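May 28, 2026

Mug day. Ashton wanted the cups off the tray and onto their coasters, left arm and right arm both allowed, and I kept the tally.

20 tries before lunch. It is slow work. My gran would have had the table done and the tea poured. Handles are still the trouble, and I told Lorraine I wouldn't trust it with anything from my own cupboard yet. She thinks two years. I think longer for a real kitchen, where things get left in odd spots.

One speckled mug on the tray, two coasters still free at the back, the crocheted one and the rattan one.
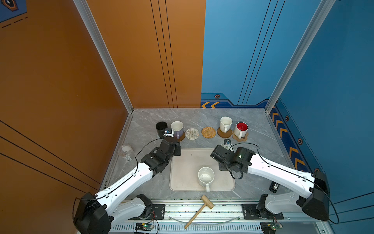
Evening

Washed up by hand at home, four minutes. Nikau rang about the weekend. Need to buy dish soap and answer Mereana's email about the Brilico visit.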